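The software between seeing and grasping

13 September 2020

Most people who come to watch a picking robot look at the gripper. The engineers at Stuldale look at a laptop to one side, where a window of scrolling text shows what the software has decided and how long it took to decide it.

Stuldale makes software for robots that take things out of bins. It doesn't build arms, and it buys in its cameras. What it sells is the code that runs after a picture has been taken and before a motor turns, and for the past year most of the company has been working on a new version of it called Ladonine.

The job is easy to state. A bin holds a mixed lot of household and stationery items. The robot has to remove them one at a time without dropping them or hitting the walls. A small child can do it. Software finds it hard for reasons that have little to do with strength or speed.

The first trouble is seeing. A depth camera measures how far away each point is, and it does well on cardboard and sponge. It does badly on shiny wrappers, where the reading comes back full of holes, and worse on clear plastic, where it often measures the bin floor behind the object. Older versions of the Stuldale software filled these holes by averaging the points around them. That gave a smooth surface that was sometimes in the wrong place, and the arm would close on air a centimetre above a packet of biscuits.

Ladonine keeps the holes. Each patch of the picture carries a score for how far it can be trusted, and the score goes along with the data to the part of the program that chooses a grasp. If the depth is poor but the colour picture shows a clear outline, the planner may still try, coming down slowly and stopping when the force reading changes. If both are poor it leaves the object until something next to it has been moved.

The second trouble is choosing. For every view of the bin the program draws up 1602 possible grasps, most of which are thrown out at once: the fingers would go through a wall, or the wrist would turn further than it can. What remains is ranked, and the best 50 are passed to the motion planner, which works down the list until it finds one the arm can reach.

That last step caused more arguments than any other. The ranking used to look only at the fingers. A grasp near a side wall could score very well and then turn out to be useless, as the wrist or a loop of hose would touch the rim on the way down. The planner refused it, tried the next, refused that, and the arm sat still for seconds at a time. Customers notice a robot that sits still.

The answer was a rough model of everything above the fingers, cables included. It is a set of fat capsules wrapped around the arm, bigger than the real thing, and it can be checked quickly enough to be part of the ranking. Grasps in the corners lose points early. The cost is that a few good ones are lost as well, and there is a setting to shrink the capsules for sites where the cables are tied down close to the arm.
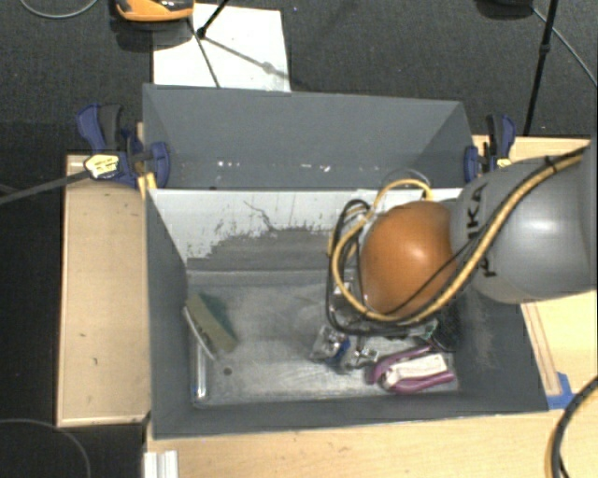

The third trouble is knowing when a pick has failed. Finger width gives part of the answer, but a thin card and an empty gripper look much alike to a position sensor. Ladonine takes a second picture after each lift and compares it with the first. If the bin hasn't changed, the attempt is marked as a miss and that grasp is barred for the next 70 seconds, which stops the arm from making the same mistake over and over.

Every attempt is saved and can be played back in a tool called Clarnlow, written in-house by people who were tired of reading log files. It shows the grasps that were considered, the one that was picked and the reason each of the others was dropped. An engineer can change a weight and run a whole day of stored picks again to see which choices would have come out differently. It can't say whether the new choices would have worked - only the arm can do that - but it cuts down the number of ideas worth trying on the real bin.

The first outside user will be Gebremichael, a returns warehouse that handles mixed goods and has agreed to run one station from November. Its list of test items has 51 entries. Scissors are on it, and so is anything in a clear tube, a kind of item Stuldale still expects to pass to a person more often than it would like.

Work on clear plastic carries on in the meantime. One branch of the code drops depth for these items altogether and works from the bright line of a reflection along the edge. It is slow, and it gets confused when the lights overhead are changed, so for now it is switched off by default.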